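ok so I finally quit my sourdough phase and got into something worse: learning to identify wood. a thread, sorry in advance

it started because my aunt Bernice left me a dresser and I wanted to know what it was made of. I said oak. my neighbor Fiifi looked at it for two seconds and said ash. reader, it was ash

oak and ash both have those big open pores, so beginners mix them up all the time. the trick is the end grain. oak has rays, these pale lines shooting out from the center, and you can see them without a lens. on ash you really need the lens

maple is the one that gets me though. the grain is so quiet! tiny pores, pale all over, and then you tilt your head and there's this soft wavy thing going on
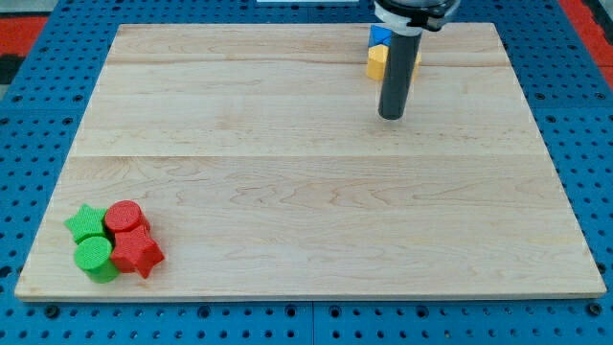 maple-colored planks, wavy grain, a green star for company

birch looks SO much like maple that I've given up calling it from a photo. Araba says she goes by weight. I have tried going by weight. I do not have the gift

poplar is the easy one if it's got the green streaks. if someone painted it, good luck to you

things I've bought so far: a 10x loupe, a secondhand field guide, and a box of 81 labeled samples off a guy in Clullow who was clearing out his garage. best money I've spent since February — my kitchen table is now mostly samples

number 2 in the box is labeled "pear???" with three question marks and I think about it a lot

anyway if you have a mystery table, send me the END GRAIN please. I can't do anything with a picture of the legs

next up is walnut, once I get the lid off Sena's old sewing box (she said yes, I asked)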